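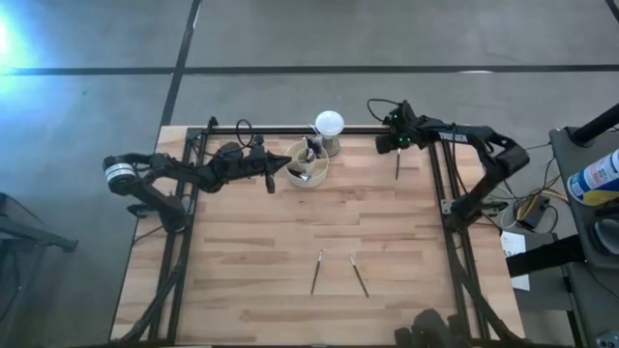 Field Visit Report: Open Day at the Remel Robotics Workshop
Intro to Automation, spring term
May 22, 2021

I signed up for this visit back in February, mostly for the extra credit, and I ended up staying until they were switching things off for the day! Our class had read the chapter on grippers and I thought I knew what to expect (big orange arms, a fence, a car door). What we got was two black arms at a wooden bench and a bunch of makeup brushes.

The job they were showing sounds like something you would give a little kid. Pick up the brushes lying on the table and put them in the cup. Our group had 30 minutes at the bench, and I spent nearly all of it watching the fingers. I had never thought about how many ways there are to pick up a brush. You can take it by the handle, but a handle is round and it likes to roll. You can take it by the bristles, but then they bend. The metal part in the middle is stiff and shiny, and one of my questions was whether the shine would confuse a camera. The answer was that it can, and that they would like to have more views from different sides for exactly that reason.

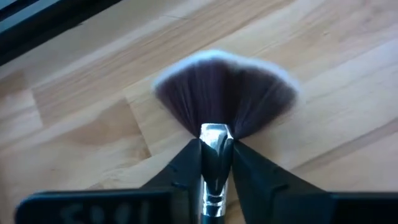 A good grip still leaves you with the second half of the job, and I think the second half is harder. The brush has to be turned upright, moved over to the cup and let go at the right height. If it is tilted even a little, the end can catch on the rim. Our textbook calls this an insertion task and gives it one paragraph. I would give it a whole chapter! I tried it at home that night with kitchen tongs and a coffee mug, eyes half closed, and I was pretty bad at it.

We also talked about why there are two arms. My first guess was speed. The guide said speed is part of it, but reach matters more, as an arm that is comfortable on one side of the table gets awkward on the other. Two arms can also pass something between them, or one can steady a thing while the other works on it. I wrote "like buttering toast" in my notes and I still think that's right.

Then we got to the part of the visit I liked best, the discussion. I asked if a person couldn't just do this faster.
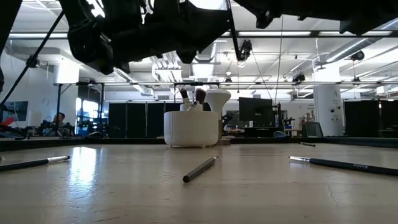
Of course a person is faster, Harb answered, and for putting brushes away a person will be faster for a long time. The point of a small job like this one is that it has the same problems as the big ones, and you can afford to mess it up over and over.

That changed how I looked at the whole thing. I came in judging it by the brushes, and I should have been judging it by the grip, the turn and the release.

What I would do differently: bring a better notebook, and read up on wrist cameras first. I had 3 questions written down and used them all up early.

For the class project, Pinasetti and I want to build a simple two-finger gripper out of cardboard and string and test it on pencils, paintbrushes and spoons. We still need to pick a material for the fingertips. Foam is my favorite so far.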